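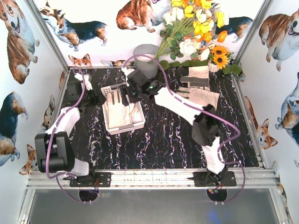
Black marble-look top with white and violet veining, white slotted basket, the dog wallpaper on all three sides

Wallpaper next to a work surface – how do I keep it clean??

Posted by Shirin Nikzad in Home & Surfaces, January

Ok so quick one, I'm on my lunch. Black top with the white and violet marble veining, walls on three sides papered with a corgi / foxy dog print. White background. Love it, not changing it, please don't tell me to paint.

Problem is the bottom few inches of the paper, right where it meets the top. Going gray. I wiped it with a damp cloth and kitchen spray and now there's a faint tide line through a row of dogs. Also the top shows every smear. I use a shallow white basket to keep the small stuff in one spot and even that leaves marks when it gets dragged.

What do I need to know:
– can you seal wallpaper after it's up
– what to clean a dark top with, no streaks
– basket, something under it or no?

Paper is from Lukidholm, no label left, so no idea if it's the washable kind. Budget 100 bucks tops.

14 comments · 6 shares

Tuulikki Salminen
Stop with the kitchen spray first of all. Tide line is probably the spray, not the dirt. Had the same thing in my hallway.

Find out if it's vinyl coated. Drop of plain water somewhere low in a corner, wait 3 minutes. Beads up = coated, you can wipe it. Soaks in and goes dark = plain paper, dry methods only. Dry cleaning sponge (the rubbery kind, hardware store, cheap). Long strokes downward, don't scrub or you get shiny patches.

Sealing – yes you can, clear matte wallpaper varnish, water based. Test it on a leftover piece, some inks run. Let the wall dry completly before, and get the gray off first or you lock it in forever. Two thin coats. I only did the bottom 40 cm (16 inches or so) and you can see where it stops if the light is low, so maybe go all the way up if the walls are short.

For the tide line, try going over the whole strip evenly with a barely damp cloth, IF it's coated. Spot cleaning makes more edges.

Jamshid Parsa
just put plexiglass over it. done

Nikau Hollis
Plexi is not a bad idea tbh but cut it as a low strip, not full height. Clear acrylic, I paid 61 dollars for three pieces cut to size at a local shop, small dots of clear mounting tape at the top. Leave a tiny gap at the bottom so you can run a cloth under. Mine sat right on the surface and crumbs got in behind, had to pull the whole thing off.

The top: depends what it is. Real stone or a printed marble look? If it's real, no vinegar, no lemon, nothing acid. If you're not sure treat it like real. Warm water, one drop dish soap, microfiber, then a SECOND dry microfiber right after. The dry one is what gets rid of streaks. Most people use too much soap, me included for years. Do it with the light coming from the side so you catch the smears.

Basket – lift it, don't drag. Or stick-on felt dots under the corners, the thin ones. Wash the slots in the sink now and then, dust cakes up in there and ends up back on the black. I wouldn't put a mat under it, grit gets trapped and you get a scratched rectangle.

Shirin Nikzad
Thx all. Water drop beaded up so it's coated!! Dry sponge took most of the gray off, tide line still there but fainter. No idea if the top is real stone so doing the soap thing. Gonna price the strip, anyone know if acrylic yellows?

Share this page | Report a post
Contact us · © Finano Home Help · Back to top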